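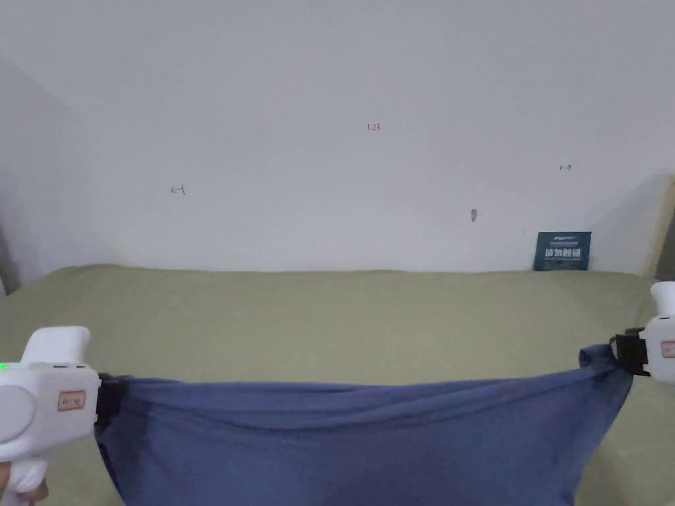
I do my folding on the bed these days, standing up, with the radio on and a cup of tea going cold in the kitchen. The ironing board came out six times last year and then I gave up on it! The olive sheet is a good flat surface (king size, from Inau, and I'd buy it again).

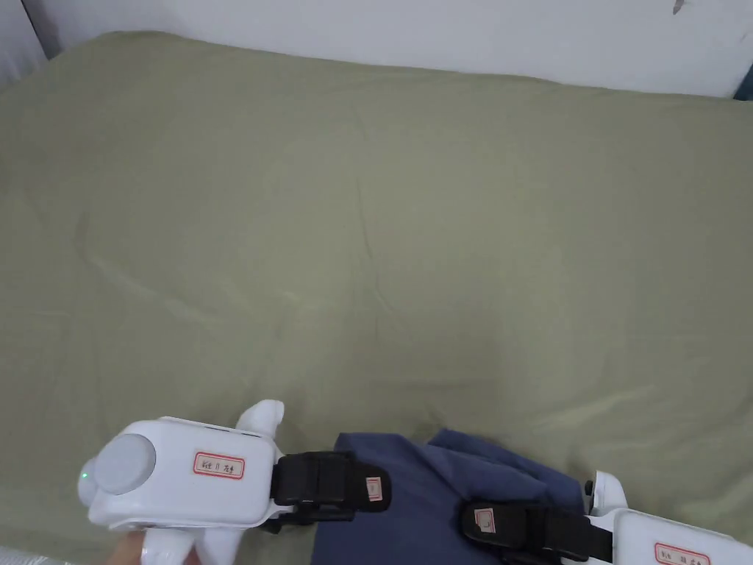

Blue things get done first, then I can stop thinking about them. Give me 22 minutes and the whole basket's sorted, apart from the socks, which can wait till after supper.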